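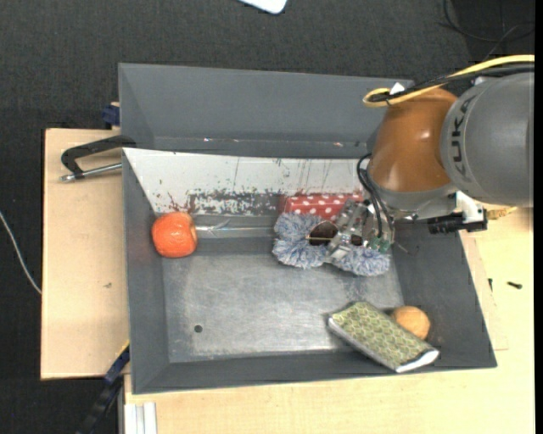 Project report, Group 4: Sorting a Mixed Lost Property Bin
Ruan Maluleke, Fatima Cele, Kenna Geddes, Selorm Gbeho
Advisor: Eyerusalem Teshome
Feb 24, 2020

1. What we wanted to know

Everybody has a bin like this somewhere. Bottom of the closet, back of the car, behind the front desk at the gym. Stuff goes in, nothing gets sorted. Our question was simple: if you have a bin of things that don't belong together, what order should you take them out in? And does the kind of object matter more than the size of it?

We picked lost property because Kenna works the desk at the Nandura rec center and their log had 2,147 entries for last year. Umbrellas, single gloves, lunch, toys. Lots of glasses.

2. Materials

One big metal bin, sloping sides, flat bottom. Used. The white slope at the back is badly scratched and has a patch where the surface is scraped off, we left it that way. Fatima wanted to line it with felt but then soft things grip the felt and it's not the same test.

Objects were chosen to be different from each other in feel:
- round and shiny (the orange-red apple-like one)
- long, clear wrapper type thing
- red box, white polka dots
- fluffy thing, shaggy strands, blue-gray and white
- sunglasses, brown lenses, thin gold-colored frame

There were more objects, like a green patterned pouch or cloth and a tan-orange ball. Not listing them all, the write ups were getting too long.

3. Layouts

We used two kinds. Spread layout = everything has its own space. Pile layout = some things touching or on top of each other. The bin at the top of this report is a mixed one, round object off by the left wall and the sunglasses sitting on the fluffy item with the box behind it. This was the layout we argued about most.

Each layout got 10 sorts. Time limit 15 minutes per session including setup, which was tight. Selorm kept the sheet.

4. What we found

Spread layout was boring. Order made no difference we could see in the times. Skip it if you redo this.

Pile layout, order mattered a lot. Sunglasses first or you're in trouble. If you go for the fluffy thing first the frame gets caught in the strands and comes up with it, or slides off down the slope. Thin frame + shaggy strands = bad. We wrote this up as "snag" in the sheet and it was the most common note by far.

Box was easy every time. Flat sides, stiff. It leans on the slope and stays there. Kenna thinks boxes should go in first on the wall side so other things can rest against them, we didn't test that.

The clear wrapper was harder than expected. Not hard to hold, hard to SEE. It's shiny in spots and you look straight through the rest, so against a scratched surface your eye goes right past. Two sorts were marked finished with the wrapper still in the bin (Ruan, both times, sorry). We think a plain dark background would help but the bottom of a metal bin is all rubbed areas and glare so who knows.

Round object: rolls. Fine once it is against a wall.

5. Problems

- We changed the layout names halfway thru and some of the early sheets don't match.
- The fluffy item looks different every time you put it down so "same layout" was never really the same.
- Only one bin. A deeper one from Trarkatow was promised for April, too late for us.
- Selorm's timing and Fatima's timing don't agree, Selorm started when the lid of the pen came off.

6. If we did it again

Take out thin and hard before soft. Look for clear stuff on purpose, as its own step, before you call the bin empty. Keep round things at the side. More fluffy objects, we only had the one and most of section 4 depends on it. Also photograph every layout before AND after, we did not always do the after.

Ms. Teshome asked if the rule works for clothes. Dont know yet. Zippers would probaly snag the same way the sunglasses did. Kenna is going to ask at the rec center if we can try it on their real bin.

Raw sheets are in the blue folder, last shelf.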